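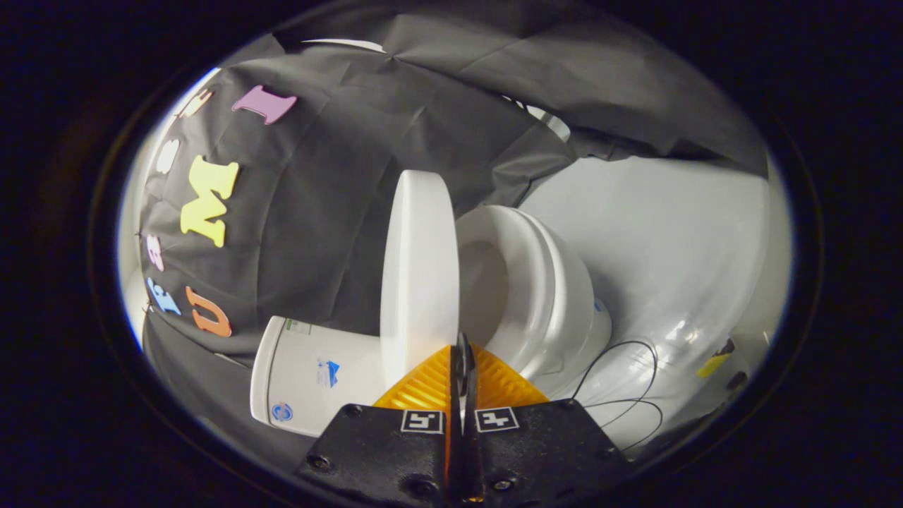

tiny loo, lid up, next to its neighbour the tub

Right, the doll's house bathroom. A few of you asked how it's going, so have a thread.

The toilet is the first bit I've been properly pleased with. Small, white, matt plastic, nice chunky rounded lid. I'd half expected something shiny and horrible and it's much better than that!

It's from the Skeditby toy fair back in May. I went for wallpaper, came home with a toilet (and a cheese scone, but that's another thread).

Hok-lam Lam had the stall opposite and talked me out of the pink one. Thank you Hok-lam, you were right, I'd have gone off it by teatime.

The house itself is an old Kostiuk, the tall sort with the front that swings open. 4 rooms up, 2 down, and a staircase that goes straight into a wall. I've decided that's a feature.

Black cloth is my usual one for small white things. Yes it's creased. No I'm not ironing it – I don't iron my own shirts.

The foam letters live on there too. There's a big yellow M and a pink I and I keep trying to make words out of them when I should be gluing skirting board.

Next job is the floor. I've got a sheet of Brendico tile paper, black and white checks, and I'm scared of cutting it. One go, no spare sheet.

Someone asked about scale. I go by eye. If a doll could sit on it without her knees up round her ears, it's in.

Still looking for a bath if anyone's got one knocking about. Feet or no feet, I'm not fussy. There was a lovely one in the shop at Sekstead but it went while I was dithering over a towel rail.

Bought the towel rail, obviously. It's too long for the wall.

More when the floor's down – wish me luck with the scissors.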